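TRINDHAM, April 16, 2024 -- Plollemard Press will reprint all 40 issues of "Captain Fustau," the superhero comic whose hero spent 2 years of his career as a talking coat rack and saw no need to bring it up again.

The collected edition runs 972 pages and goes on sale in November. It includes the issue in which Fustau marries his own shadow, and the one in which he sues it.
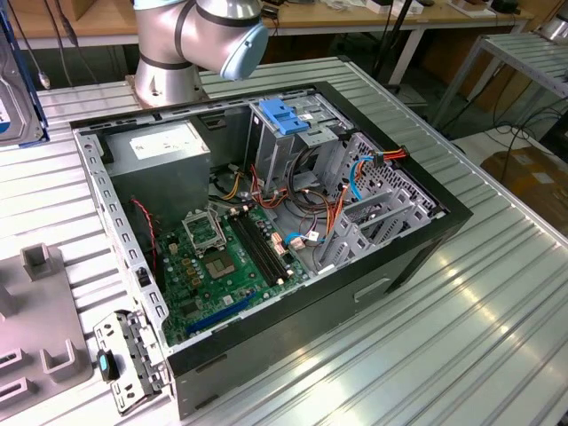

An open desktop computer tower on a slotted aluminum worktable.

"We thought about fixing the continuity," said editor Nurhan Akyol. "Then we read it again and went to lunch."

Readers mailed in 166 letters about the coat rack story during its first run. Plollemard is printing every one of them, including the rude ones, which are the better written. The villain Aydoğan, killed off in four separate issues, gets his own index entry.

Advance copies are available to reviewers on request. They are heavy -- please give a street address.

Press contact: Nurhan Akyol, Plollemard Press, Trindham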